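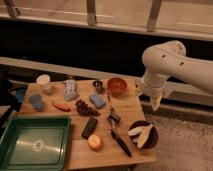

The quote from Skodiro had two pages, and Talha Jafri had read the second one so often that the staple had come out. He put it down beside the keyboard and looked through the glass at the test table. Grapes, a red pepper, a blue sponge lying flat, a knife with a black handle. The white arm was over by the orange bowl with its fingers pointing down. It would have to be told to pick something up, and before that somebody would have to decide whether it was going to have a second pair of fingers, and that somebody was Talha, who had until the end of the day.

He opened the spreadsheet. Fingers, one set, 600. Wrist camera from Brumitico, 900. The total at the bottom went red when he typed the second figure, so he deleted it and it went black again.

"You can't have both," said Kulkarni, from the other desk.

"I know I can't have both."

"I'd have the camera."

"You said fingers last week."

"Last week we hadn't dropped the peppers."

Talha wrote "peppers" on the back of the quote. They had dropped peppers all through the autumn as well. It was in the log, under a heading Kulkarni had put in and never explained. The fingers they had were worn on the inside, and smooth things slid out of them. A camera would let them watch a pepper slide out in more detail. He said so.

"A camera would tell you why," said Kulkarni.

"I know why. They're worn."

"Then you don't need me."

Kulkarni went to fill the kettle. Talha rang Skodiro and was put through to a woman in sales who had a cold. He asked if the price would hold until February. She said the price was good for thirty days from the date on the front, and he turned back to the first page to look. 2020-01-25. He had been reading the second page all this time.

"So I've got a while," he said.

"You've got a while on the price," she said. "Delivery's 4 weeks from when you order. It was 3 but it's gone up."

He thanked her and wrote that down too. Four weeks put the fingers after the visit from Dratard, and Dratard were the ones paying for next year. They would stand where he was sitting and look through the glass, and they would want to see the table cleared, cups and all, without anything landing on the carpet.

He went in and bent down by the arm. Close to, it looked better than it did on paper. He picked up the pepper, turned it over, and laid it back the same way round. Then he tried the sponge, squeezing it between finger and thumb, and stood there holding it for some time.

When Kulkarni came back with the tea Talha was at his desk cutting a strip off a clean sponge with the office scissors.

"What's that for?"

"Fingers."

"You're going to glue sponge on it."

"Until the proper ones come."

Kulkarni drank some tea. "What do I put it down as?"

"Cleaning," said Talha. He typed 600 into the cell, saved the file, and rang the woman with the cold back to place the order.

14 shares
4 comments

marrowfat
I did purchasing for a packing firm and the lead time always went up the week you rang. Enjoyed this.

Jen in Hull
Team camera. He'll be asking for it by Easter.

oldgreywhistle
Does the sponge work though? You can't stop there.

marrowfat
@oldgreywhistle we used bicycle inner tube, lasted about a month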